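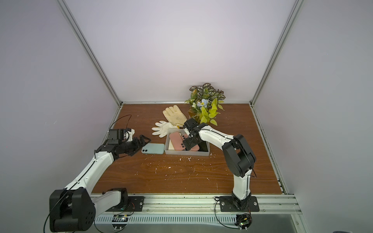
3.2 Sorting handsets on a shared bench

Shared benches get messy. Phones, gloves, a plant, small white crumbs — all on one tabletop. Obura's April notes list 14 benches; in eight the phones had no fixed place at all. We gave each bench one shallow open tray, phones only. Gloves stay outside (they shed, and people pick up the wrong thing). Cases were harder: at a glance a case and a phone back look alike, so teh labels were merged for now. See Fig. 4.

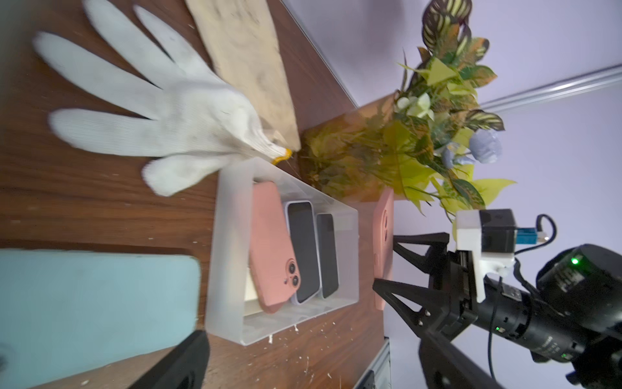

Fig. 4. Open container with phones, knit glove lying outside it.

Bench to bench variation is left for Section 6.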